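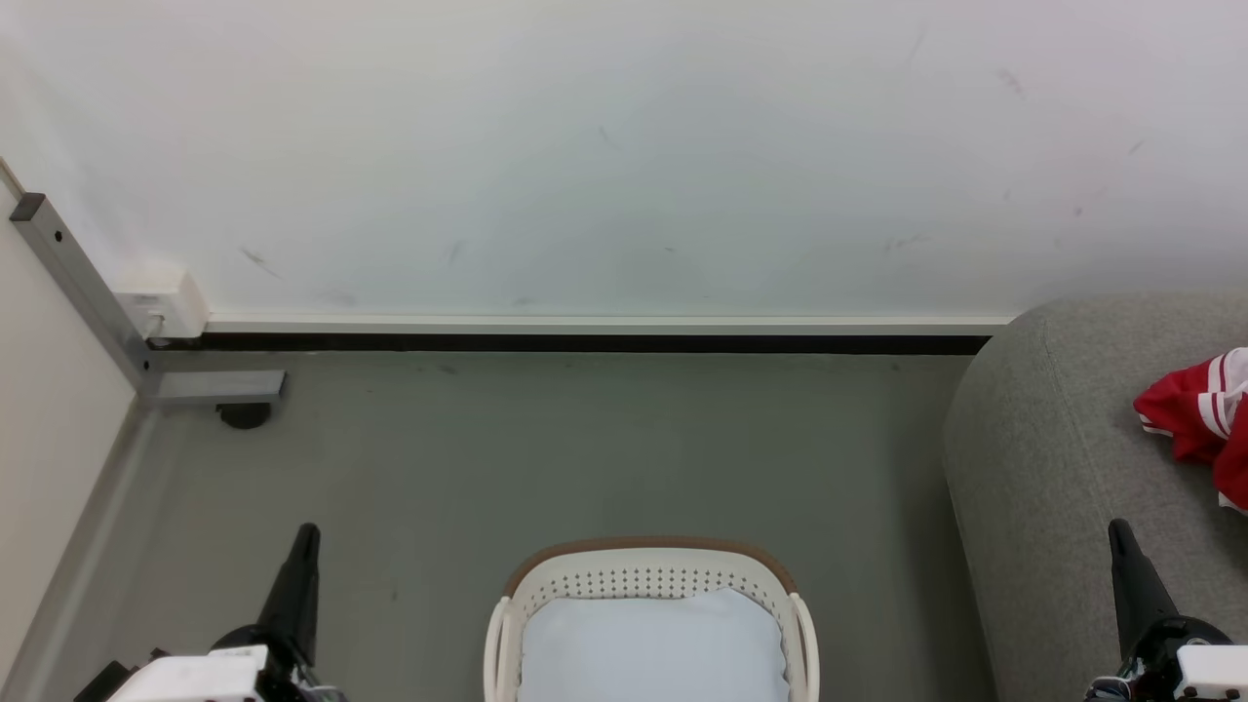

세종(saison)을 드디어 제대로 만들었어요! 제목에 느낌표를 두 개 달았다가 하나 지웠는데, 본문에서는 못 참겠네요. 어젯밤에 첫 병을 땄고 오늘 아침까지도 입안에 그 후추 향이 맴도는 기분입니다.

예전 글을 읽으신 분들은 아시겠지만 저는 원래 홉 왕창 넣은 맥주만 만들던 사람이에요. 발효는 그냥 효모가 알아서 하는 일이고, 제 할 일은 홉을 고르는 거라고 생각했거든요. 그런데 세종은 완전히 다른 세계였어요. 효모가 주인공이고 나머지는 전부 무대를 깔아 주는 느낌? 홉 봉투보다 온도계를 더 자주 들여다본 건 이번이 처음이었습니다.

레시피 이름은 '말룰레케(Maluleke)'라고 붙였어요. 양조 노트에 그렇게 적어 놨고 라벨에도 그렇게 쓸 생각입니다. 구성은 아주 단순해요. 필스너 몰트가 80퍼센트, 나머지는 밀 몰트에 스펠트 조금. 스펠트는 넣을까 말까 마지막까지 고민했는데 넣길 정말 잘했어요. 몸통은 가벼운데 혀에 닿는 질감이 살짝 까슬하면서 고소하거든요. 설탕은 끓임 막바지에 한 줌 넣었습니다. 설탕 넣으면 싸구려 맛 난다는 얘기도 많은데, 드라이하게 떨어지는 벨기에 계열에서는 이게 오히려 정석에 가깝더라고요.

당화는 평소보다 낮은 온도에서 길게 했어요. 발효성 당을 많이 뽑아야 하니까요. 저희 집 냄비는 열이 금방 빠지는 편이라 겨울 패딩을 둘둘 감아 뒀습니다(지퍼까지 채우면 은근히 잘 버텨요). 중간에 뚜껑을 열고 저어 주고 싶은 걸 꾹 참았고, 딱 한 번만 열었어요. 예전 같으면 다섯 번은 열었을 텐데 장족의 발전입니다.

홉은 쓴맛용으로 처음에 조금, 끝나기 직전에 조금. 끝이에요. 저울 위에 올려놓고 보니 평소 IPA 만들 때의 버릇이 있어서 손이 근질근질했어요. 냉동실에 아끼는 홉이 한 봉지 더 있는데... 하다가 도로 닫았습니다.

이제 효모 얘기를 해야겠네요. 이번에 쓴 건 누소다흐(Nusodach)라는 건조 효모예요. 아소우(Asow)에서 몰트 주문하다가 장바구니에 같이 담은 건데, 설명에 '매우 건조하게 마무리됨'이라고 딱 한 줄 적혀 있었어요. 그 한 줄에 홀렸습니다. 그리고 결과가 얼마나 건조했냐면, 비중계로 계산한 겉보기 발효도가 99퍼센트였어요. 99요! 처음에는 비중계가 고장 난 줄 알고 수돗물에 띄워서 영점을 확인했어요. 멀쩡했습니다. 온도 보정도 다시 해 봤는데 숫자가 그대로더라고요. 잔당이 거의 없다는 얘기인데, 그런데도 맛이 비거나 묽지 않은 게 신기해요. 알코올이랑 효모가 만든 향이 빈자리를 채워 주는 것 같아요.

발효 온도는 이렇게 갔습니다. 투입은 스무 도에서 하고, 첫날은 그대로 뒀어요. 다음 날 아침에 거품이 올라오기 시작한 걸 보고 하루에 조금씩 올려서 마지막에는 한여름 방 안 온도까지 갔습니다. 에일 효모한테 이렇게 했다간 매니큐어 리무버 같은 냄새가 날까 봐 무서웠는데, 이 친구는 더울수록 신이 나는 모양이에요. 온도는 발효조에 세스테오(Sesteo) 띠 히터를 감고 담요를 덮어서 맞췄어요. 세스테오 조절기는 버튼 소리가 좀 커서 밤에 누르면 깜짝깜짝 놀라는데, 온도 유지 하나는 정말 든든합니다.

사실 이번이 2번째 도전이에요. 첫 번째는 작년에 했다가 중간에 발효가 딱 멈춰 버렸어요. 세종 효모 중에 그런 걸로 유명한 녀석들이 있다는 걸 그때는 몰랐고요. 비중이 며칠째 꿈쩍을 안 하니까 다 끝난 줄 알고 병에 담았다가... 네, 병 따는 순간 절반이 분수처럼 솟았습니다. 부엌 천장까지는 안 갔지만 제 앞머리는 확실히 적셨어요. 터진 병이 없었던 게 천만다행이었고, 남은 병은 전부 냉장고에 넣고 하나씩 수건으로 감싸서 열었어요. 혹시 비슷한 상황이신 분은 꼭 장갑이랑 보안경 쓰고 여세요. 탄산이 과하게 찬 유리병은 진짜 위험해요.

그래서 이번에는 느긋하게 기다렸습니다. 발효조에서 꼬박 3주를 뒀어요. 에어락이 조용해진 지 한참 됐는데도 안 건드리고, 마지막 주에만 비중을 재고 며칠 뒤에 또 재고, 숫자가 똑같은 걸 확인한 다음에야 병입했어요. 이 효모처럼 끝까지 당을 파먹는 종류는 정말 '끝난 것 같은데'가 아니라 숫자로 확인해야 마음이 놓입니다.

하나 더! 이런 계열 효모는 덱스트린까지 분해하는 경우가 있어서, 쓰고 난 장비 세척에 신경을 많이 써야 해요. 다음에 담그는 맥주에 조금이라도 남아 있으면 그 맥주까지 병 속에서 계속 발효될 수 있거든요. 저는 호스랑 병입용 스틱을 아예 세종 전용으로 따로 빼서 빨간 테이프를 감아 놨어요. 발효조 꼭지는 완전히 분해해서 뜨거운 세척제에 담가 두었다가 헹구고, 다시 살균제에 담갔습니다. 꼭지 안쪽 고무링 밑에 뭐가 그렇게 많이 끼어 있던지, 지금까지 이걸 안 빼고 썼다는 게 부끄러울 지경이었어요.

병은 두꺼운 벨기에 스타일로 모아 둔 걸 썼어요. 세종은 탄산이 좀 세야 제맛이라 얇은 맥주병은 처음부터 뺐습니다. 설탕은 병마다 따로 넣지 않고 물에 끓여 녹인 다음 통에 깔고 그 위로 맥주를 옮겼어요. 이렇게 하면 병마다 탄산이 들쭉날쭉하지 않아서 좋아요. 다만 천천히 한 번 저어 주는 걸 잊으면 바닥 쪽 병만 유난히 빵빵해지니까, 살살, 거품 안 나게, 한 바퀴만요.

그리고 어젯밤. 원래는 10월까지 참기로 했는데 못 참았습니다. 병뚜껑을 여니까 '칙' 소리가 짧고 또렷하게 나고, 잔에 따르니 거품이 손가락 두 마디는 올라오더라고요. 색은 짚단 같은 노란색에 살짝 뿌연 정도예요. 향은 후추가 먼저 확 오고, 그 뒤로 레몬 껍질이랑 덜 익은 배. 한 모금 마시면 탄산이 혀를 탁 치고 지나가는데 끝이 어찌나 깔끔한지 바로 다음 모금이 당겨요. 쌉쌀한 맛은 제일 마지막에 아주 얇게 남고요. 마시면서 혼자 "와" 소리를 몇 번이나 냈는지 모르겠어요.

안주는 냉장고에 있던 두부 부침이었는데 이게 또 너무 잘 맞는 거예요. 간장 양념에 청양고추 송송 썬 것까지 얹었더니 효모의 후추 향이랑 만나서 훨씬 화사해졌어요. 다음에는 조개찜이랑 꼭 같이 마셔 보려고요. 전이랑도 분명히 좋을 것 같고, 기름진 치킨도 궁금하고, 생각나는 게 너무 많네요.

아쉬운 점도 적어 둬야 다음에 안 까먹겠죠. 향이 아직 조금 날이 서 있어요. 병에서 더 익으면 둥글어질 것 같긴 한데, 다음번에는 온도를 올리는 속도를 반으로 늦춰 볼까 합니다. 그리고 스펠트는 양을 좀 더 늘려도 괜찮겠어요. 거품이 생각보다 빨리 꺼졌는데 잔을 덜 헹궈서 그런 건지 레시피 문제인지 아직 모르겠어요. 오늘 저녁에 잔을 싹 닦고 다시 따라 볼 거예요(핑계 아닙니다. 실험입니다).

다음 배치에는 말린 귤껍질을 넣어 볼지, 아니면 똑같은 레시피를 한 번 더 만들어서 비교할지 고민 중이에요. 마음은 귤껍질인데 머리는 같은 걸 한 번 더 하라고 하네요. 세종에 부재료 넣어 보신 분 계시면 언제 얼마나 넣으셨는지 댓글로 꼭 알려 주세요! 끓일 때 넣는 게 좋은지 발효 끝나고 넣는 게 좋은지도 궁금합니다. 몰트는 이미 주문해 놨고, 택배 오면 바로 분쇄부터 할 거예요.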